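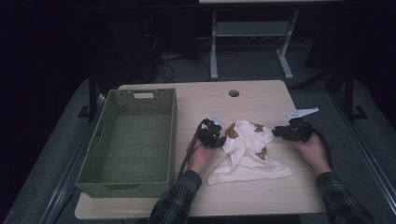
Towel handling with a pair of hand-held grippers at the Gronside workroom.

Equipment plan for the handling programme: second stage approved

The Mirura programme has agreed its equipment budget for the coming period. Members of the laundry and linen group will recall that the first stage covered hand-held grippers only, with the purchase of robot arms held over until the group had settled which folding and sorting tasks it wished to pursue.

The second stage provides for two further pairs of grippers from Gruline, at £792 a pair, and a set of replacement finger pieces at £546. Fingers are now entered as a consumable and will be budgeted for yearly. A sum of £50 has been set aside for towels and baskets, which sites may claim against receipts. The total, including cabling, delivery and one additional work table, comes to £2,322.

Quotations for a two-arm station have been requested from Kiiskinen and one other supplier. No order will be placed before September. Sites that hope to host the station are asked to confirm the floor space available, the position of power sockets and the height of their existing tables, as the arms are to be mounted at a fixed distance from the work surface.

Requests for changes to the equipment list should reach the programme office by noon on Thursday. Items bought locally without an order number cannot be refunded.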